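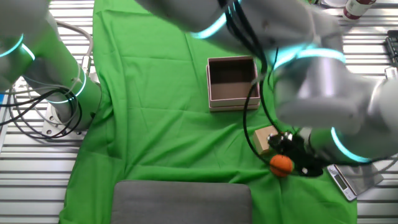

Incidencia 63: la pinza Droteck no entrega la pelota cuando el destino es la caja
Estado: resuelta (con reservas de Orhun)
Prioridad: media; alta según quien la abrió
Abierta por: Eylül Bayram
Asignada a: Orhun Baysal
Componente: pinza del brazo derecho, controlador Mindthorpe

Eylül Bayram, lunes, 9:40
Seguimos con la comparación entre la pinza Karabulut (la vieja) y la Droteck (la que iba a jubilar a la vieja). Con la Karabulut, 40 ciclos de coger la pelota y dejarla en la caja, 40 entregas. Con la Droteck, mismo programa, mismos puntos, 40 ciclos y 27 entregas. En los 13 restantes la pinza baja, el controlador anuncia "objeto liberado" con gran convicción y el brazo vuelve a subir con la pelota puesta.
Con los bloques no falla. Solo con la pelota y solo dentro de la caja.
Adjunto registro. Firmware de la pinza: el que venía de fábrica.

Orhun Baysal, lunes, 10:15
¿Has reiniciado el controlador?

Eylül Bayram, lunes, 10:17
Sí. Dos veces. También he reiniciado la pinza, el portátil y mi opinión sobre el catálogo de Droteck.

Orhun Baysal, lunes, 11:30
Visto el registro. El mensaje "objeto liberado" sale cuando la consigna de apertura se da por cumplida, y la consigna se da por cumplida cuando la corriente del motor sube y se estabiliza. Es decir, el controlador entiende igual "he llegado al final del recorrido" y "he chocado con algo y ya no abro más". Hay que averiguar con qué choca.
Pruebas que pido:
1. Abrir y cerrar en el aire, sin pelota.
2. Soltar la pelota sobre la tela, fuera de la caja.
3. Soltar dentro de la caja a velocidad reducida, parando antes de subir.

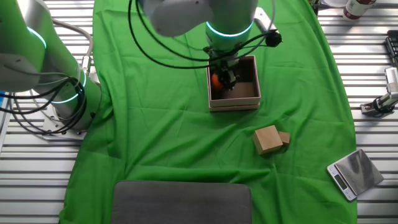

La apertura de la Droteck está fijada en el 100 % en el programa, heredada tal cual de la Karabulut, que es bastante más estrecha de hombros. En el aire abre entera y sin quejarse. Sobre la tela, también. En la prueba 3 cambia la cosa: con los dedos metidos en la caja y la pelota junto a ellos, en el lado izquierdo, el margen hasta la pared es escaso. Mi hipótesis es que el dedo izquierdo toca cartón antes de completar la apertura, la corriente sube, el controlador se felicita y la pelota se queda enganchada entre las falanges. Los bloques son más pequeños de agarre y caen con media apertura.
E. Bayram, 12:50

Hatice Polat, lunes, 13:05
Pregunta desde administración de proyecto: ¿esto es defecto de la pinza o nuestro? Tengo a Clorkwood esperando el informe comparativo y me gustaría saber a quién hay que mirar mal.

Orhun Baysal, lunes, 13:20
De momento, a nosotros. Mirad mal con moderación.
Eylül, antes de tocar la apertura descarta el cable. En la Karabulut iba por dentro. En esta va por fuera y podría estar tirando del dedo al bajar.

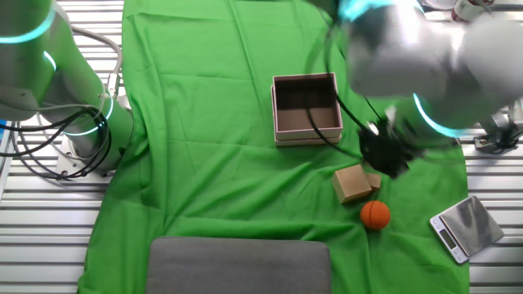

Prueba 4: paso del brazo derecho junto a la caja, con el cable de la pinza por delante.

Eylül Bayram, lunes, 15:10
Prueba 4 hecha. He repetido el recorrido con el cable suelto y luego sujeto con brida a la muñeca. Los fallos son los mismos en ambos casos. Queda absuelto el cable, aunque le dejo la brida por si acaso y porque ya la había apretado.
Siguiente: bajar la apertura al 69 % solo en el punto de entrega.

Elżbieta Śliwiński, lunes, 15:25
Ojo, que en el Mindthorpe la apertura por punto no se guarda si no se marca además "anular valor global". La casilla está en la segunda pestaña, debajo de los idiomas. Perdí una tarde con eso en marzo.

Eylül Bayram, lunes, 15:50
Lo confirmo: no se guarda. Yo solo he perdido veinte minutos, gracias a ti.

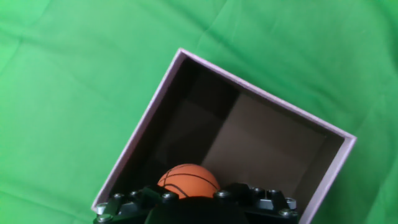

Con la casilla marcada y la apertura al 69 %, serie nueva de 40 ciclos: 40 entregas. La corriente ya no sube al soltar, así que el mensaje "objeto liberado" coincide por fin con la realidad. He corrido también los bloques con el mismo valor y sin novedad.
E. Bayram, 17:05

Orhun Baysal, lunes, 17:20
Bien. Mis reservas: hemos arreglado la entrega, pero el controlador sigue sin distinguir un tope de un choque. Abro incidencia aparte para el umbral de corriente y la asigno a Şükran Tekin, que lleva los parámetros del Mindthorpe. Hasta entonces, cualquier cambio de caja obliga a recalcular la apertura a mano.
Para el informe: la serie de 27 no puede contarse contra la Droteck. Se repite la comparación con apertura ajustada para las dos pinzas.

Hatice Polat, lunes, 17:31
¿Para las dos? ¿La Karabulut también, si no fallaba?

Orhun Baysal, lunes, 17:33
También.

Eylül Bayram, lunes, 17:34
Monto la Karabulut mañana a primera hora. Cierro.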